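4 Gebrauchsdauer und Aufbewahrung von Reinigungsschwämmen

4.1 Datengrundlage

Die folgenden Angaben beruhen auf dem zweiten Teil des Fragebogens, der im August an 1000 Haushalte in Pedby verschickt wurde. Auswertbar waren 486 Bögen. Der zweite Teil behandelt Gegenstände, die im Haushalt mit Wasser und Reinigungsmittel in Berührung kommen und in kurzen Abständen ersetzt werden: Schwämme, Spültücher, Bürsten und Wischbezüge. Die Auswertung in diesem Abschnitt beschränkt sich auf den Schwamm. Die übrigen Gegenstände werden in Abschnitt 5 behandelt, mit Ausnahme der Wischbezüge, für die zu viele Antworten unvollständig waren.

Die Bögen wurden in Trivivex erfasst und dort auch codiert. Offene Antworten haben wir zunächst wörtlich übernommen und in einem zweiten Durchgang zu Gruppen zusammengefasst. Wo eine Antwort in mehrere Gruppen passte, wurde sie derjenigen zugeordnet, die im Text zuerst genannt war. Bei der Frage nach dem Anlass des Wechsels kam das häufiger vor als bei den anderen Fragen – viele Befragte zählten mehrere Anlässe in einem Satz auf.

Als Schwamm galt jeder weiche, saugfähige Reinigungskörper aus geschlossener Masse, mit oder ohne Scheuerseite. Schwammtücher wurden zu den Spültüchern gerechnet. Diese Trennung war auf dem Bogen erläutert, wurde aber nicht durchgehend beachtet. In den offenen Antworten ist mehrfach vom Schwamm die Rede, wo nach dem Zusammenhang ein Tuch gemeint sein muss. Solche Fälle haben wir belassen, wenn die Angaben zu Ort und Dauer des Gebrauchs trotzdem verwertbar waren.

4.2 Anlass des Wechsels

Gefragt wurde, wann ein Schwamm ersetzt wird. Zwei Antwortgruppen liegen fast gleichauf. In 195 Haushalten gilt ein fester Rhythmus, in 194 entscheidet der Zustand des Schwamms, also Geruch, Verfärbung oder Abrieb. Die übrigen Haushalte nannten einen anderen Anlass, benutzen keinen Schwamm oder ließen die Frage offen.

Der feste Rhythmus ist selten an den Gebrauch gebunden. Häufig richtet er sich nach etwas, das ohnehin regelmäßig geschieht: nach dem Monatsanfang, dem Großeinkauf oder dem Tag, an dem der Müll abgeholt wird. Wie oft der Schwamm in der Zwischenzeit benutzt wurde, spielt dabei keine Rolle. Ein Haushalt, der täglich von Hand spült, und ein Haushalt mit Spülmaschine können deshalb denselben Abstand angeben und dennoch sehr verschieden beanspruchte Schwämme wegwerfen.

Beim Wechsel nach Zustand steht der Geruch an erster Stelle, gefolgt von der Form. Ausgefranste Kanten und eine abgelöste Scheuerseite werden als klares Zeichen beschrieben. Die Verfärbung wird uneinheitlich beurteilt. Einige Befragte werfen einen Schwamm weg, sobald er dunkle Stellen zeigt, andere sehen darin nur Rückstände von Kaffee, Tee oder Soße. Auch die Ausgangsfarbe kommt in den Antworten vor. Bei kräftig gefärbten Schwämmen sei schwer zu erkennen, wie weit sie verbraucht sind, bei hellen falle jeder Fleck auf. Ob sich daraus tatsächlich unterschiedliche Gebrauchsdauern ergeben, lässt sich mit unseren Daten nicht prüfen, da nach der Farbe nicht gefragt wurde.

Zwischen den beiden Ortsteilen Parisi und Ikora zeigt sich ein Unterschied in der Richtung, den wir vorsichtig lesen. In Parisi überwiegt der feste Rhythmus, in Ikora der Wechsel nach Zustand. Die Ortsteile unterscheiden sich auch in der Haushaltsgröße und in der Ausstattung der Küchen, und die Zahl der Bögen reicht nicht aus, um diese Einflüsse sauber zu trennen.

4.3 Einsatzorte

Der überwiegende Teil der Haushalte besitzt mehr als einen Schwamm. Meist ist einer für das Geschirr vorgesehen und ein zweiter für Flächen. Ein dritter kommt hinzu, wo Fliesen im Bad oder in der Waschküche regelmäßig von Hand gereinigt werden. Verbreitet ist die flache, rechteckige Form, wie sie auch in Abbildung 3 vorkommt. Daneben werden runde und taillierte Schwämme genannt, letztere fast nur für Geschirr.

Die Trennung nach Einsatzort wird auf verschiedene Weise gesichert. Am häufigsten ist die Farbe: eine Farbe für die Küche, eine andere für das Bad. Manche Haushalte schneiden eine Ecke ab, sobald ein Schwamm vom Geschirr zu den Flächen wechselt. Andere verlassen sich auf den Ablageort. Gerade hier berichten die Befragten von Verwechslungen, vor allem wenn mehrere Personen putzen und die Regel nur einer von ihnen geläufig ist.

Abbildung 3: Flacher, rechteckiger Schwamm auf weißem Fliesenboden. 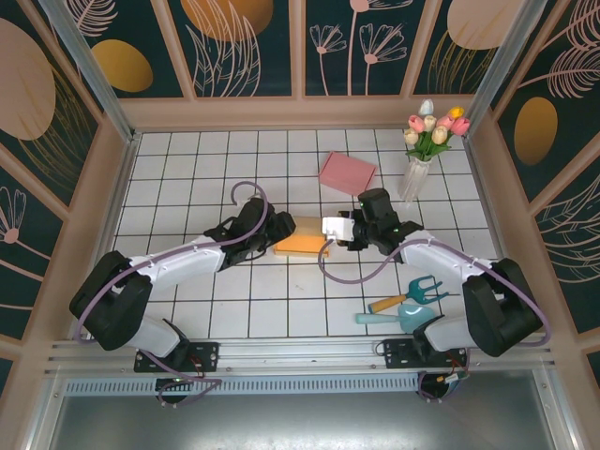

Eine Weitergabe von einem Einsatzort zum nächsten ist üblich und verläuft in fast allen Antworten in derselben Richtung. Der neue Schwamm beginnt beim Geschirr, kommt danach auf Arbeitsplatte und Herd, später auf den Boden oder in den Keller. Den umgekehrten Weg schließen die Befragten aus. Für die Berechnung der Gebrauchsdauer ist die Weitergabe ein Problem. Auf die Frage, wie lange ein Schwamm benutzt wird, nannten manche Haushalte nur die Zeit am Spülbecken, andere die gesamte Zeit bis zum Wegwerfen. Der Fragebogen ließ beide Lesarten zu. Wir verzichten daher auf die Angabe eines Mittelwerts und werten nur den Anlass des Wechsels aus.

Auf Fliesen werden Schwämme vor allem für Fugen und Ecken gebraucht. Für die Fläche selbst greifen die meisten zum Wischbezug. In kleinen Bädern mit wenig freiem Boden wird öfter auch die ganze Fläche mit dem Schwamm gereinigt. Die Befragten beschreiben diese Arbeit als gründlich, aber mühsam, und sie verbrauchen dabei nach eigener Einschätzung mehr Schwämme. Raue Fugen greifen die weiche Seite an, und schon kleine Einrisse reichen aus, damit ein Schwamm nicht mehr für das Geschirr in Frage kommt.

4.4 Ablage und Trocknung

Nach dem Gebrauch liegt der Schwamm in den meisten Haushalten am Rand des Spülbeckens. Eine Ablage mit Löchern oder Stegen, durch die Wasser ablaufen kann, ist seltener. Einige Befragte stellen den Schwamm hochkant, andere klemmen ihn hinter die Armatur. Badschwämme werden oft im Eimer aufbewahrt, zusammen mit Bürste und Handschuhen und meist in einem geschlossenen Schrank. Wie lange sie dort feucht bleiben, wurde nicht erfragt.

Das Ausdrücken nach dem Gebrauch geben fast alle an. Wir halten diese Angabe für wenig belastbar, denn sie entspricht dem, was als richtig gilt, und war auf dem Bogen als Ja-Nein-Frage gestellt. In den offenen Antworten ist das Bild gemischter. Dort heißt es mehrfach, der Schwamm bleibe nach dem Abendessen im Becken liegen und werde erst am nächsten Morgen ausgespült.

Eine Reinigung des Schwamms selbst, etwa in der Spülmaschine oder mit kochendem Wasser, kommt in beiden Wechselgruppen vor. Sie verlängert nach Ansicht der Befragten die Gebrauchsdauer, wird aber unregelmäßig vorgenommen. In der Gruppe mit festem Rhythmus gilt sie eher als Zwischenschritt, in der anderen als letzter Versuch vor dem Wegwerfen. Zur Keimbelastung können wir nichts sagen. Proben wurden nicht genommen.

4.5 Einschränkungen

Alle Angaben sind Selbstauskünfte. Ausgefüllt wurde der Bogen jeweils von einer Person im Haushalt, und es wurde nicht festgehalten, ob diese Person den größten Teil der Reinigung übernimmt. Haushalte, die eine Reinigungskraft beschäftigen, konnten die Fragen zum Wechsel oft nicht beantworten und sind in diesem Abschnitt daher schwächer vertreten als in Abschnitt 3.

Hinzu kommt der Zeitpunkt der Befragung. Im August waren Teile der Haushalte verreist, und einige Befragte wiesen darauf hin, dass sie vor einer längeren Abwesenheit alle Schwämme und Tücher entsorgen. Ein solcher Wechsel passt in keine der beiden großen Gruppen und wurde als anderer Anlass codiert. Für die Wiederholung der Befragung ist vorgesehen, die Zeit am ersten Einsatzort und die gesamte Gebrauchsdauer getrennt zu erheben.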